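When the Plate Let Go

Robots and the household kitchen

The fault report from Hellbridge ran to 6 pages, and most of them concerned a single plate.

Custell, the firm that builds the kitchen handling cell under test there, had set its machine a modest job. It was to take plates from a dish rack, set one down on a bench, put fruit on it, and later return the plate to its slot. The program, known as Kaltutine, had been approved for 400 cycles without a person inside the guard line. It stopped at cycle 308, shortly after three in the afternoon, when a ceramic plate left the gripper above the bench and broke.

No one was hurt. The guard was closed, and the fragments stayed inside it. The report nevertheless classed the event as a safety matter, and Stevens, the engineering consultancy retained to review it, agreed with that classification.

The cause was found in the grip-force record. Kaltutine measures the force at its fingertips and compares it with a lower limit. If the reading falls below that limit, the arm is meant to hold still and raise an alarm. At cycle 191 the sensor had begun to drift, and it reported a firmer grip than the fingers were applying. The limit was never crossed on paper. The alarm stayed silent for more than a hundred cycles while the true grip grew weaker.

Stevens was critical of the checks around the sensor. It had been zeroed each morning and then trusted until the next. A second measurement, taken from motor current, was already being recorded, but the program made no use of it. Had the two been compared, the disagreement would have been plain by cycle 200 or shortly after.

Custell has since changed the program so that the two readings must agree before the arm may lift. Where they differ, the fingers open only if the plate is resting on a surface. The fingertip pads are now replaced on a fixed schedule, and the sensor is zeroed at every change of task. Testing resumed in June at reduced speed. 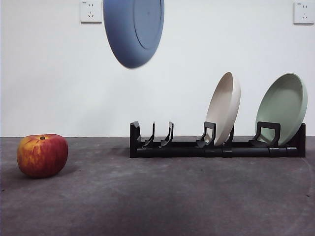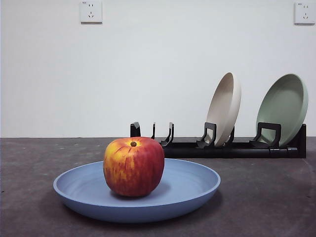 The reviewers spent much of their time on the question of where a plate should be when a machine begins to doubt its own grip. A lift over clear bench is the simpler case, as the arm can lower its load and wait. Returning a plate to the rack is harder. With the beige and green plates already standing in their holders, a blue one brought down towards the empty slots on the left has upright prongs beneath it and little room for correction. Stevens has recommended that the grip be checked once more before any such descent, and that the arm retreat to open bench if the check fails. Custell has accepted the recommendation, although it will lengthen each cycle. The full run of 400 is to be repeated from the start, and the guard will remain closed throughout.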